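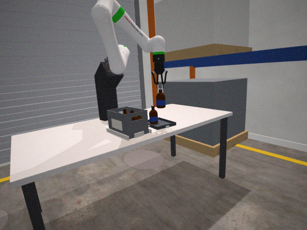
Colour is where most first terrain boards go wrong, and it's what we're doing this session, so put the flock away for now. I know you all want to get to the trees! But last time I looked round the tables and saw boards with a lovely shape to them, and then next to each one a row of paint pots as long as my arm. Pick fewer. I'd like you to settle on a main colour, a dark one, and something bright that you use in tiny amounts. Look at the robot arm: it's white nearly all over, black at the base and the gripper, and then there's that bright green band up by the joint and a thin green ring near the wrist, and your eye goes to the green straight away. On a village board the white becomes your earth and grass, the black becomes the shadow under hedges and along ditches, and the green might be a red door or a blue cart. One door. If every house has a red door you're back where you started.

Session 2: ground colour, roads and the river

What you need on the table by the time we start on Wed 4 January:

Your base board, sealed on both sides (unsealed boards curl, and I've run out of clamps to lend)
A big cheap brush you don't care about
A smaller flat brush, not too soft
An old plate or tile for mixing
Kitchen roll, lots
The brown, the cream and the black from the list I handed out in session 1
A jar of Lilto, or any other thick white glue

If you're still missing the brown, don't panic, I've got a tub of Satidance masonry paint in a colour called something silly, and it's perfect for mud. It's thicker than hobby paint, so thin it a bit with water before you let it anywhere near the small brush.

The base coat

Mix sand, glue and brown paint straight in the tub and slap it on. I mean it, slap it. People try to be neat at this stage and end up with brush lines all running the same way, which look like a ploughed field when you didn't want one. Stipple with the end of the big brush and keep turning the board. Go right down the edges as well, a bare edge is the first thing people see when the board is on a table.

Leave it overnight if you can. We can't in class, so I'll have the hairdryer out and we'll take turns. Keep it on low and keep it moving, or the glue skins over and stays soft underneath. I once lifted a whole crossroads off with my sleeve that way.

Drybrushing

You've probably done this on figures. Terrain is the same, only with a much bigger brush and a lot less worrying. Load the brush with a mix of brown and cream, wipe nearly all of it off on the kitchen roll, and drag it lightly over the texture. Do 2 passes, the second one paler and lighter in touch. Then stop. The temptation is to keep going until it all looks crisp, and by then it has gone chalky and you'll be painting the mud back in (ask me how many times I've done it).

Stand back and look from where you'd be standing in a game. A board that looks a bit blunt from close up is often spot on from across the table.

Roads

Roads should be paler than the ground beside them. They're dry and trampled and the sky gets at them, so add more cream. The exceptions are the bits where water sits: gateways, the inside of bends, the low end of a bridge. Put some of the plain brown back in there and blend it with a damp finger.

On the Kirneck board (the big one I brought last time, with the mill) the main road is wide enough for our movement trays, and I cheated the width quite a lot to get there. If you're playing in a bigger scale, measure your widest wagon before you paint anything. A road you can't get a wagon down is just a decoration. Ruts can be scratched in with a cocktail stick while the base coat is still soft, and they should wander.

The river

The Fang runs across the corner of everybody's board, so we all have to match or they won't join up. Same place, same width, same colour. The template is on the back of the session 1 sheet. Please use it and don't go by eye.

Order of work for the water:

Paint the whole bed in the plain brown
Add black down the middle, wet into wet, and fade it out before you reach the banks
A touch of cream right against the bank, where it's shallow
Let it dry completely
Gloss varnish in thin coats, 5 if you've the patience, and let each one dry

No blue, please! I know the box art has blue rivers. A small muddy river under a grey sky has no blue in it at all, and if yours does, the joins are going to show when we push the boards together.

Varnish goes cloudy if you put it on thick or in a cold room. The hall is a cold room. I'd take the board home for the last coats.

For next time

Finish your drybrushing and bring the board back with the river varnished. Have a go at a test piece too, any bit of scrap will do, with your three colours on it and nothing else. Hedges are in session 3 and buildings come in February, and I'd like the test pieces there for both, so write your name on the back.

Paint water goes in the bucket by the door and not down the sink. The sand blocks it.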